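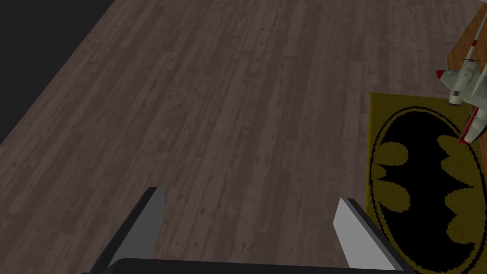 TESTING & TOOLS | Simulation

Two Grippers, One Simulated House

Before Paltinard buys any new hardware, it wants to know which gripper it should be buying. Debashish Sikder and Mizanur Saha have spent the months since April trying to answer that in software, with a wrist camera looking out over the fingers and a furnished house that exists only as a model.

The choice has come down to 2 parallel grippers. The Catis is the wide one, with flat plate fingers and a heavy housing. The Rornham is slimmer and costs more. Both run under the same controller, and both are sent through the same 19 tasks, most of them to do with doors, drawers and things left on the floor.

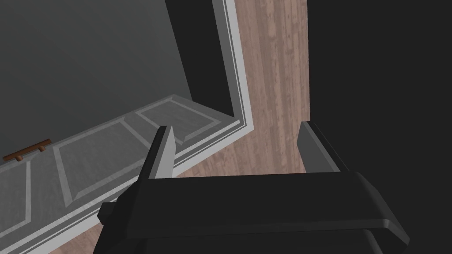 Sikder started with door handles. A bar handle on two posts is easy to hold once the fingers are around it, but the approach has to be right. The Catis opens wide enough to forgive a bad angle. Its housing is the trouble - it takes up so much of the wrist view that the controller can lose sight of the floor close in.

"You can plan around a blind spot if it stays the same size," Sikder said. "So we left the camera where it was and changed the path."

The pair logged 3615 runs with the Catis. In 273 of them the housing touched a wall or a door frame before the fingers reached anything. Saha went through those by hand and found that most came from turns made too close to the trim.

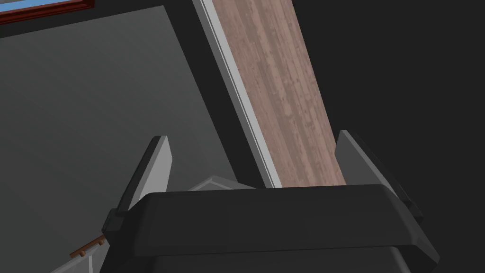
He also tried raising the camera on its mount. That gave a better look past the fingers but made depth harder to judge at the fingertips, and he put it back after almost a week. A second camera on the forearm is still on the list.

The Rornham has had fewer runs so far. It clears narrow gaps more easily, but its fingers open less, and larger objects have to be taken from the end.

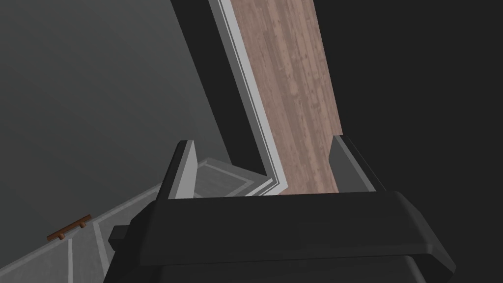 Wrist view with the fingers open, door and handle at lower left.

Karunaratne, which supplies the arm, will get the full logs when the Rornham runs are done. Saha expects to repeat the handle tasks on the real arm with whichever gripper is picked.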